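# Speaker notes: comparing two finger pads on the hand-held gripper

Sun 6 August, afternoon slot. Slides are numbered in the deck, not here.

## Opening (keep short)

- State the question first: does pad choice matter more than linkage stiffness when the object is cloth?
- Two pad sets. Bomus is the soft blue one. Rirka is the harder one, same outer shape.
- Same parallel linkage under both, same mount, same wrist camera. Only the pads were swapped.
- Total recorded grasps: 3,582. Say the number once and move on.

## Why knit garments

- Rigid objects did not separate the two pads. Both held a mug or a box equally well, so those trials are in the appendix.
- Knit does separate them. The surface gives, the thickness changes along a fold, and the pads meet through one, two or four layers depending on where they close.
- A raised fold running toward the fingers is the easy approach. There is material standing up between the pads before they start to close.

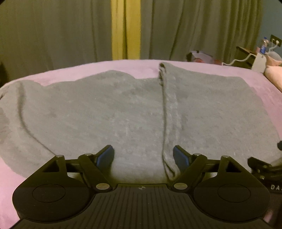 - Approach angle was left to the operator. This adds spread to the results, and we accept that. A fixed angle gave cleaner plots in March but the policy trained on it did poorly on anything not laid out the same way.
- Slip was scored by hand from the wrist video. A grasp counts as slipped if the fabric moves against the pad by more than one pad width during the lift.
- Bomus: 101 slips. Rirka: 901. Pause here, people will want to write it down.
- Trial counts per pad were equal. Someone always asks.

## The flat case

- Flat fabric is harder. With no ridge to close on, the pads have to press down and gather material first.
- Rirka tends to skate across the knit. Most of its slips come from this case.
- Bomus grips the surface early and pulls up a pinch, but it also drags the layer underneath. On a sleeve folded over the body, it often picks up both when only the sleeve was wanted.
- So a low slip count hides a different fault. We have no good automatic measure for it. The Gedine labeling tool has a field for layer count, filled in by eye.
- Jaw opening also matters - a wide start gathers more cloth and makes the double pick more likely.

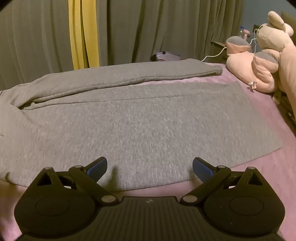 ## Camera notes

- The wide lens bends straight edges, bed edges and hems included. We train on the raw view. Undistorting it cost us the outer part of the picture and gained nothing on grasp success.
- Both pads stay in view through the whole close. This was the main reason for the current mount height.

## Controller

- Replay on the arm runs through Ots. Delay from command to finger motion was 35 ms, the same for both pad sets.
- Do not go into tuning unless asked. Backup slide has the gains.

## Open points

- Pad wear was not logged per session. Should be.
- Next comparison: Bomus pads with a narrower opening, flat fabric only, layer count scored by two people.
- Leave the results table up during questions.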